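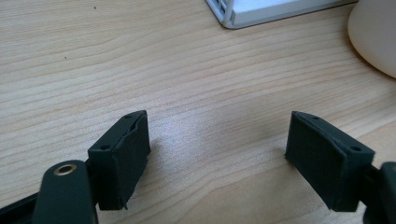

Green gripper jaws over a pale wooden desk.

Print this page | E-mail to a friend

We had been promising ourselves a visit to the Werov chocolate works for years, and in March we finally got on the bus and went! The tour starts at 2 in the afternoon, and we were early enough for coffee in the shop (a mistake for anyone hoping to leave with money in their pocket).

Our guide was Florêncio Marinho, a lovely patient man who started out on the wrapping line and still gets excited about foil. He took us first to the roasting room, where the smell gets into your coat and stays there all the way home, and then along the glass walkway over the molding hall. They make 14 kinds of bar under the Koteck name, plus the Wondetti caramels my mother always kept in the glove compartment. I had no idea they came from the same building.

The caramel gets cooked in copper pans, poured out on a long cold table, and cut while it still has some give. Florêncio let us try a piece from the trimmings, and I would have happily stayed right there. The old wrapping machine, a Zürcher, gets through 283 pieces a minute on a good day, and it makes such a racket that he had to tell us the number twice.

The one letdown was the wrapper museum, closed for painting, so we only saw the hallway with the old slogans on tin signs. Parking is tight, but the 357 bus stops right at the gate. Wear flat shoes, and ask for the bag of broken Koteck bars at the register, they keep them under the counter.

14 comments | 2 shares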